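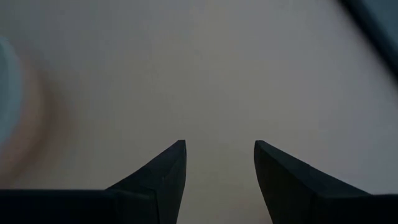

March
By a Korley resident

I have lived in Korley long enough to remember when the library stayed open until 9 at night, and I would like to make a small, friendly case for bringing those hours back. The town has plenty of other things to pay for, I know, and the road out to Uruda is a disgrace. But a library that closes at 5 is a library for people who are free at 4, and that leaves out most of the folks I see at the bus stop every evening.

When my kids were little we went after supper, still in our work clothes, and came home with up to 13 books in one canvas bag (the straps finally gave out, and I sewed them back on twice). Nobody was in a hurry. You could sit by the radiator and read a whole magazine you would never dream of buying - I learned to prune roses that way.

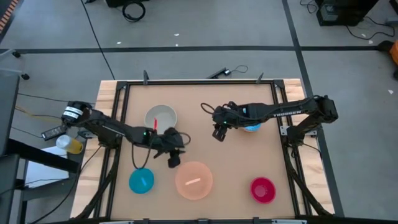 Four bowls on a work table, with a black arm on either side.

The branch over in Gosselin tried late hours on just two evenings a week, and my neighbors who drive there tell me it's hard to find a chair. I'd be happy with two evenings. I'd be happy with one, to start, and I would gladly give up the new sign we've been promised out front.

So if you miss those evenings too, please write to the town office before the budget is settled. A postcard will do. I've already sent mine, and I may send another.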